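New Tables Open for Use at Festosdale Craft Room

FESTOSDALE, July 9, 2019 - The Festosdale Craft Room has its new tables at last, and they are beautiful! The doors opened at nine this morning and by ten people were already spreading out quilts, model kits and a half-built birdhouse on fresh, pale wood.

The tables came from Hervieu, the small furniture shop on Odurach Street, where owner Corentin Hervieu and his crew have been cutting and sanding since March. There are seven in all, and they replace the folding tables that wobbled through many years of pie contests, tax help and scout meetings.

"I grew up doing homework on those old folding tables," Hervieu said. "You couldn't erase anything without spilling somebody's juice. So when the town called, I said yes before they got to the price."

He kept the tops plain on purpose, with no trim and no bright stain. He likes a light color for handwork, he said, since a dropped needle or a tiny screw is so much easier to find on it. Anyone who has crawled around under a table looking for a bead will know how good that sounds.

Each table seats a good-sized group with elbow room to spare, and the room holds 60 people when all of them are set up. The old layout held 45 on a good day, and that was with a few folks perched by the coat rack. 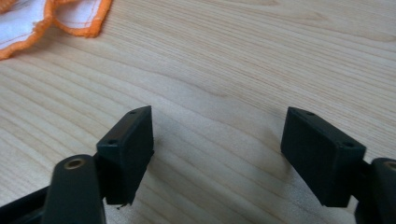 Can people bring their own projects to the tables?

Any project is welcome during open hours, as long as glue and paint are used over a mat. Mats are in the tall cabinet by the sink and there is no charge to use them.

Open hours run from nine to four, and evenings are set aside for classes. The quilting group has already claimed its first night, the clock repair class is full, and a second clock class is being added to keep up with the waiting list. Basket weaving starts later this summer.

The money for the wood came from the spring supper, which sold 204 tickets and ran out of potato salad well before dessert. Fastetach, the hardware store next to the post office, pitched in the screws and finishing oil, and lent its truck for moving day.

Moving day had its moments, too. The first table would not go through the side door at any angle, and the crew ended up taking the front door off its hinges to get everything in. The door is back on and closes better than it did before, according to the people who used to kick it shut.

Hervieu asks that hot mugs go on a coaster for the first few weeks while the oil hardens. He plans to come back with a sander in the fall to touch up any scratches, and he is staying afterward for the clock class.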